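3.2 Registos de ocorrências e tempo de resposta

A análise incide sobre 1.425 participações de furto em lojas e supermercados, recolhidas junto das esquadras de Driro e Delusari. Foram retirados os registos sem hora de entrada, porque neles não era possível calcular o intervalo entre a chamada e a chegada da patrulha. Em Driro, a maior parte das chamadas foi feita depois das 18h. Em Delusari a distribuição é mais regular, com um ligeiro aumento em novembro.

A codificação foi feita por dois leitores independentes, com a grelha Nadex. Os casos de desacordo – sobretudo na distinção entre furto e roubo – foram discutidos até se chegar a uma só categoria.
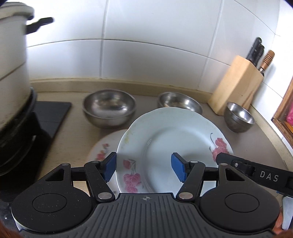 Figura 4. Prato seguro na vertical entre duas pontas com almofadas azuis.

O valor declarado dos bens é a variável menos fiável do conjunto. Muitos comerciantes indicam o preço de venda, outros o custo de reposição, e o formulário não obriga a escolher. Os artigos domésticos mostram bem esta dificuldade: um prato como o da Figura 4 pode entrar na participação como peça única ou como parte de um serviço, e o montante muda bastante. Por este motivo, os valores acima de 2.000 euros foram tratados em separado, e os resultados respetivos são apresentados na secção 3.3.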